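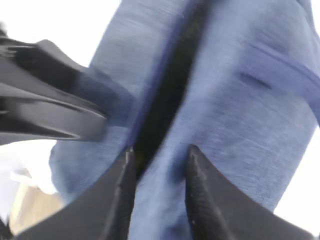
Search this site Search Advanced

Folding and Storing Soft Fabrics: A Procedure for Residents and Household Staff

Trorkport Household Services
Dec 2, 2018
285 shares 2 comments

This page sets out the method used by Trorkport Household Services for folding soft cotton items after laundering. It applies to knit shirts, sweatshirts, light denim, pillowcases and small blankets. It does not apply to fitted sheets or to garments with structured shoulders, for which separate instructions are available at the service desk.

The procedure was revised in April by Leanne Haslam, who supervises the linen room at the Kanaan residence. Staff trained under the earlier version should read the section on creases closely, as the order of the steps has changed.

Before You Begin

Clear a flat surface at waist height. A table is preferred. A bed may be used when no table is available, but the mattress will give under the hands and the edges of the fold will be less even.

Items must be completely dry. Check the waistband, the cuffs, the underarm seams and any place where two layers of cloth are stitched together. A shirt that feels dry across the front may still be damp at the hem. If any part is damp, return the item to the rack. Do not fold it with the intention of airing it later.

Empty all pockets. Fasten buttons and zippers. Turn the item right side out unless the care label directs otherwise.

Opening the Item

Soft fabric seldom comes out of a basket flat. It bunches into rounded folds, and the opening between two layers can be hard to tell from an ordinary crease. Before pulling on anything, find an edge that is stitched. A hem feels thicker than the surrounding cloth and does not disappear when the fabric is smoothed. A crease does.

1. Lift the item by any convenient point and let it hang for a moment.
2. Locate the nearest hem and hold it between the thumb and forefinger.
3. Follow the hem sideways with the other hand until a corner or side seam is reached.
4. Hold both points and lower the item onto the table, far edge first.
5. Release the cloth and smooth it from the center outward with the flat of the hand.

Take hold of one layer or of both, according to the step, and confirm which before lifting. Most uneven folds begin with a single layer caught where two were intended. With heathered or faded material the two layers may look nearly the same color in dim light, and touch is the more reliable guide.

Removing Deep Creases

A deep crease left in place will be pressed further into the cloth by the weight of the stack. Place one hand on each side of the crease, close to it, and draw the hands apart with light, even tension. Work from one end to the other. Do not pull at the middle only, as this moves the crease without opening it.

Knit fabric should be stretched as little as possible. If the crease remains after two passes, lay the item aside for steaming. Denim will tolerate firmer handling, though the seams should still be brought into line first.

Under the previous version of this procedure, creases were removed after the first fold. They are now removed before any fold is made.

Folding Shirts and Sweatshirts

1. Lay the item face down with the collar away from you.
2. Bring the right side toward the center, so that the fold runs straight from the shoulder to the hem.
3. Turn the sleeve back on itself so that it lies within the width of the folded panel.
4. Repeat on the left side.
5. Smooth the full length once.
6. Bring the hem up to the middle of the back, then fold again to meet the collar.
7. Turn the item over and check that the front is flat.

Long sleeves may need a second turn at the elbow. Hoods are laid flat over the back before the final fold.

Folding Pants and Light Denim

Place one leg on top of the other with the inner seams together. The pointed part of the seat will extend past the line of the legs; tuck it inward to make a straight edge. Fold the cuffs up to a point just below the waistband, then fold once more. Heavy items should be placed at the bottom of the stack.

Folding Small Blankets

Blankets are folded in half lengthwise, then in half again, with the closed edge kept on the same side each time. Smooth the cloth toward the open edge after each fold. Finish by folding from both short ends toward the center and closing the two halves together. The closed edge faces the front of the shelf.

Stacking and Storage

Stacks on open shelving should not exceed the height of the shelf divider. Place items of the same type together, with folded edges facing outward. The Skonent shelf units installed at Kanaan and Vestura have adjustable dividers, and staff may reposition these without a work request.

Leave a small space between the stack and the rear wall. Do not press items down to make room for more. When a shelf is full, begin a new one and mark it on the linen sheet.

Delicate knits are stored in drawers, in a single layer where space permits. Sachets, dryer sheets and scented paper are not to be placed in resident drawers unless the resident has asked for them.

Resident Preferences

Some residents prefer rolled garments or a particular order within a drawer. Such preferences are recorded on the card inside the closet door and take precedence over this page. If no card is present, follow the standard method.

Residents who wish to fold their own laundry may request a printed copy of this procedure in large type.

Questions and Corrections

Questions about the procedure should be directed to Leanne Haslam at the Kanaan linen room. Requests for training sessions at Vestura are handled by Yuto Yoshida. Damaged items should be reported on the day they are found, using the repair slip, and should not be returned to the shelf.

2 comments Share Print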